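4 May 2026
By a staff columnist, Josturside
3 min read

Leave the shorts out of the drawer

I have stopped folding shorts into thirds. For years I did what the packet inserts and the home pages tell you to do, which was to square everything off, roll it or stand it on end, and file it upright in a drawer so you can see the lot at once. It works for T-shirts. It has never worked for anything with an elastic waist.

The trouble is the waistband. A gathered band is thicker than the rest of the garment and it pulls in on itself, so the top edge is always narrower than the legs. Fold a pair into thirds and you get a fat end and a thin end. Put 5 pairs side by side and the row leans. Take one out and the others fall into the gap, and by the weekend you have a drawer of crumpled shorts that took you a good while to put away.

I bought dividers for this. The Lokby set cost me $72 and came in a width that suited socks. I gave them to my sister, who uses them for socks.

What I do now is simple enough. I put the shorts on the bed, smooth the legs flat and straighten the waistband with both hands. Then I fold one leg over the other and fold the whole thing once across the middle. It goes on a shelf in a pile. The piles aren't pretty – mine lean a bit as well – but you can lift one pair out without wrecking the rest.

The bed matters more than the fold. A table is too hard and too small, and the ironing board is hopeless for anything wide. A made bed is the right colour to show you what you have missed, at least if your doona cover is pale, and there is room to keep the done pile away from the waiting one.

People will say a shelf wastes space. In March I moved into a flat in Plirkden with a wardrobe 100 centimetres wide, and everything I wear in summer fits on two shelves of it. I had been quoted $152 for a drawer insert. I put the money towards a better clothes rack.

Keep the drawer for underwear and things that lie flat. Shorts can go in a pile.

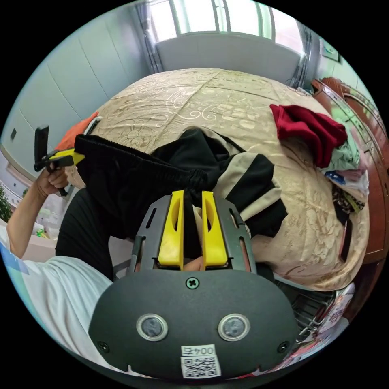 Black shorts on the bed, with a beige stripe down one leg.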